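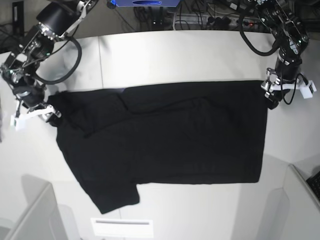 About Culley

Culley writes control and planning software for two-armed robots that handle cloth. We sell to laundries, uniform suppliers and the companies that build machines for them. We do not make robots. Our customers bring their own arms and we supply the code that runs them.

Tsutomu Oshima and Benito Sotomayor started the company after several years of working on motion planning for rigid parts. Cloth was the job their old planner could not do. A bracket stays the same shape when you pick it up. A shirt has a new shape every time you touch it, and the plan has to be made again.

There are 12 of us now. Most of the team writes software, and everyone takes a turn at the test table.

What we make

Grunen is the planner. It takes an estimate of where the cloth lies, picks two grasp points and works out paths for both arms that keep the fabric from going slack or being pulled too hard. If a grasp misses, it plans again from the current state of the cloth. It does not go back to the start.

Marín is the perception package. It finds collars, hems, sleeves and corners. Dark fabric is hard for it because folds and edges show very little contrast, so a large share of our test garments are black or navy. Marín uses an overhead view together with close views from the wrists. 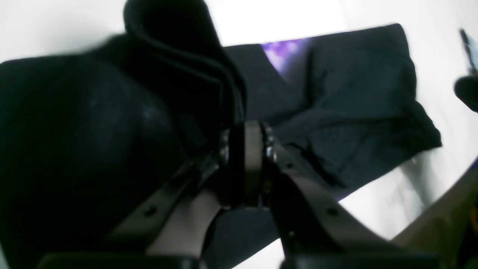
Black fabric at the gripper, wrist view.

Bulness is our logging and replay tool. It records joint positions, gripper commands and camera streams on one clock – engineers can step through a failed fold and see what each part of the system believed at the time. We built it for ourselves and began licensing it in March.

How we work

Each release is run through 1,000 folds before it goes to a customer. We keep the logs from all of them, including the bad ones, and send a summary with the release notes. Support questions go straight to the people who wrote the code.

Visits

We show the software by appointment. Bring a few of your own garments if you can, up to 16 pieces per visit.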